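Filed under: Diary, House, Money

Up at 6 because the cat next door was at it again. Made coffee and did the water bill before work, which I have been putting off since October. It came to $123, and that is for 2 people. Last winter we never went over ninety. I called the utility at lunch and waited on hold through most of a sandwich. The woman I got was polite and said the meter reading was a real one, so either we are using more or something is leaking. She told me to read the meter at bedtime and again in the morning with nothing running in between.

I wrote the first reading on the back of the Closura envelope. That one is the window company, still wanting $300 for a visit they canceled themselves. I will call them tomorrow if I have the patience.
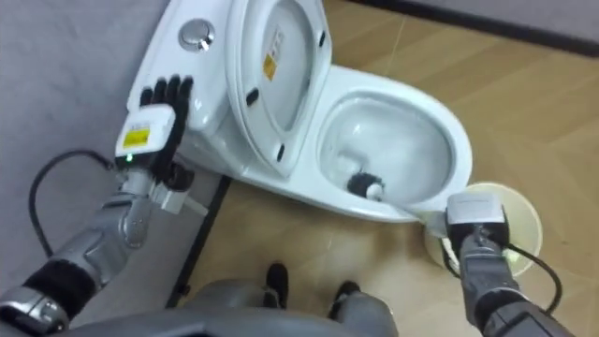
After work I drove out to Sonby for the library book I had on hold, the long one on canals. The road through Hidby is down to one lane by the feed store and I sat there long enough to hear the whole news twice. Rain the entire way. Picked up onions, rice and a bag of the Namboodiri lentils, which have gone up again.

Soup for supper, too much salt. Read forty pages. The canal people had leaks too, and spent years arguing over who should pay for the clay.

No dishwasher tonight and no late showers. Second reading at 6 tomorrow. I put the envelope by the kettle so I don't walk past it.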